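Section 4: Fitting and setting the Undov luggage alarm

The Undov alarm is a small tag that sits inside a suitcase and sounds when the case is opened or moved without the owner's code. It is meant for cases carried in the hold of a coach or left in a shared luggage room.

Before you start

Check that the battery cover is closed and that the tag shows a steady green light. Do not fit the tag to a case that is already locked in a hold.

4.1 Fitting the tag

1. Empty the case and lay it open on a flat surface.
2. Find the inner seam nearest the main zip. On hard cases, use the rim of the lid.
3. Peel the backing from the Zondholm pad and press it down for 21 seconds.
4. Slide the tag into the pad until it clicks. The arrow must point towards the zip.
5. Close the case and shake it gently. If the tag rattles, take it out and repeat step 4.

Note: the pad reaches full strength overnight. Do not pack the case before then.

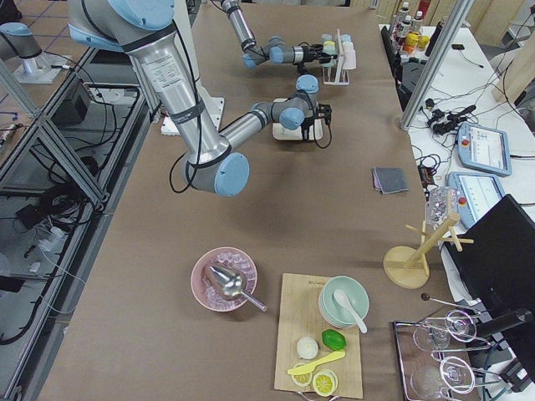 On a soft case the rim seam was too narrow for the pad, writes one Endale coach user, and the tag only held once it had been moved to the side pocket. It still sounded when the main zip was opened, but not when the case was lifted.

A side pocket may be used where the seam is narrow. In that case set the movement level to high (see 4.2, step 3).

4.2 Setting the code and movement level

1. Hold the button until the light turns amber.
2. Enter a code of four digits in the Distell app. Do not use the same code as the case lock.
3. Choose the movement level. Low is for coach holds, medium for luggage rooms and high for side pockets.
4. Press the button once. The light goes green and the tag is set after 11 seconds.

Caution: the siren is loud. Keep the tag away from your ears when testing it, and do not test it on board a vehicle. 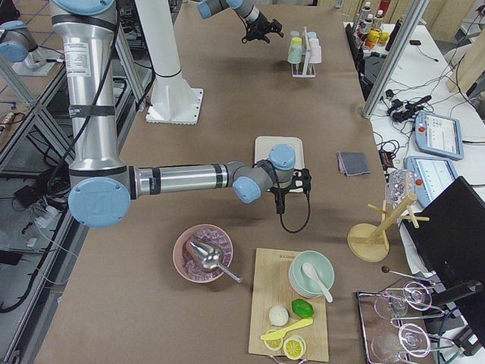 If the light stays amber after step 4, the code has not been saved. Hold the button again and start from step 1. After three failed attempts the tag locks itself for 600 seconds – leave it alone during this time, as each further press starts the wait again.

4.3 If the alarm sounds during a journey

1. Tell the driver. Do not open the hold yourself.
2. At the next stop, check the case with the driver present.
3. Look at the event list in the app. "Zip" means the case was opened; "Move" means it was lifted or tipped.
4. If anything is missing, save the list before you clear the alarm. Clearing it wipes the times.

Cases fitted with an older pad should be checked against the table in section 5.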